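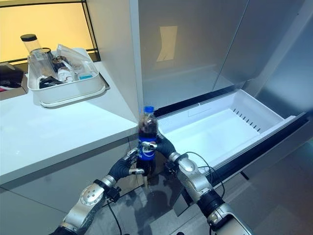
Do I keep going with Hotier past the pilot? Three more episodes and then I decide, the lead is good enough for that.

Saturday, 11 pm
by Dalau

Watched two tonight, back to back. Sitcom about a divorced couple running their dead aunt's hotel. Pilot was rough, way too much set-up. Second one better. The fight over room 374, laughed out loud, had to rewind. Still hate the teenage son, all he gets is one-liners. Mother-in-law is teh best thing in it, she needs more than 3 scenes.

Also the laugh track. Why.

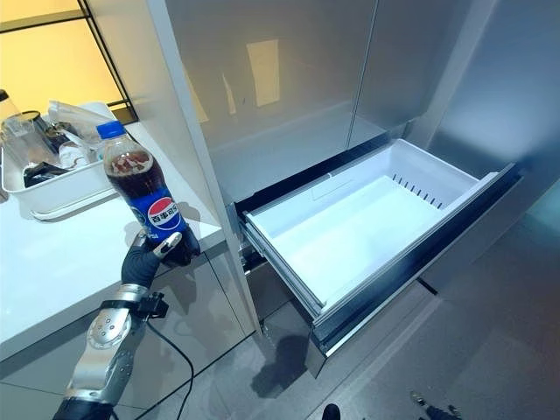
Cola by the freezer drawer.

Forgot to say, flashback to 1906 was pointless. Same actors, fake mustaches. Bed now, more tomorow.

Comments

zirik: mother in law gets her own episode later, hang in there

Nikolovski615: Gave up after the pilot. Might try again now

zirik: do it, skip the flashbacks tho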